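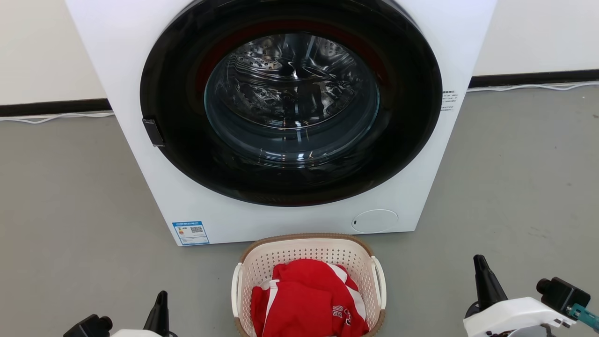 Laundry duty, 4 p.m., door shut and the red garment still in the basket.

I signed up for the Kasex trial in May, mostly because the first 33 loads were free (I'm weak, I know!). Grorodier, the company behind it, sent a two-armed helper and a booklet that called it "a calm presence in the home." Calm, sure. It spent 19 minutes at the washer while I ate toast in the doorway.

"Should I wash the red one alone?" it asked.

"Please," I said. My last pink towels were still a sore subject.

"And the stripes?"

"They come with the shirt."

It thought that over. I'd almost finished my toast by then, and I caught myself whispering, come on, buddy, like I was at a ball game. Then the left arm moved toward the door.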